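About Zasimstead

We write the rules for robot arms that share a room with people.
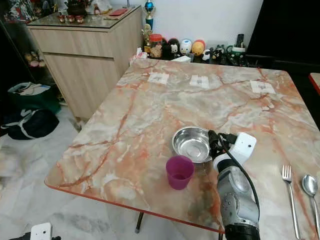
Table work: arm, bowl, cup, fork and spoon, with the cards taped down.

Zasimstead began as one page of house rules and a strong dislike of crumpled cups. The page has grown. Our handbook, the Truria Code, now runs to more than 100 rules, and we are aware that this is too many. Firms use it to set up, run and sign off arms that handle household things.

Most of it is dull, which we take as praise. Tape your markers flat. Keep the cable clear of the elbow. Know where the stop button is before you need it. Stand back 30 seconds after a fault, however clever you feel. Rule 14 used to say "use common sense" and was withdrawn after people did.

Every task is run 300 times before we put our name to it. A dropped spoon goes in the log as a dropped spoon. "Unplanned release" was tried for a month and is now banned.

We work from Tronthorpe and take on outside checks through our sister firm, Kocsis. We sell no robots and accept no gifts from those who do, though a kettle got through in the early days.

The current Code took effect on Jan 18, 2024. Complaints about it are read in the order received.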